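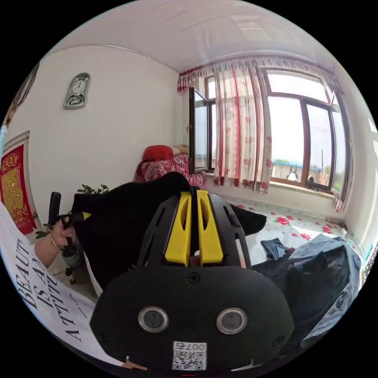 3.2 Device identification and handling rules

Figure 2. Garment handling with a hand-held gripper in a bedroom. The printed label with its QR code is on the lower part of the housing; both yellow fingers are against black fabric.

Each gripper carries one printed label, and the code on it is the only accepted identifier for a recording. Operators may not type identifiers by hand. In the unit shown in Fig. 2 the label reads "007右", the final character meaning "right". The Drarnau protocol treats this suffix as part of the identifier, so that a left and a right unit with the same number are never merged during import.

The label must stay readable to the device's own camera for the whole recording. It may appear upside down, as in Fig. 2, but fabric must not cover it for more than 2 s at a time. Recordings that break this limit are flagged and reviewed by a second person (C. Tapley or K. Mottram in our case) before they are released to the Zisine archive.

Soft goods need further rules. Loose material can drape over the housing and hide the fingertips, and denim and heavy cotton are the worst cases in our data. Operators were told to keep both fingertips in view at first contact and to pause for about 12 frames before lifting. Of the 17 homes in the study, 15 met the rule without retraining. The other two were visited again in July.

Clothing worn by operators is not restricted under the current version, except that sleeves must end above the wrist. Bracelets and watches are allowed — an earlier draft by Živković and Chang had excluded them — provided they do not touch the trigger or the finger linkage.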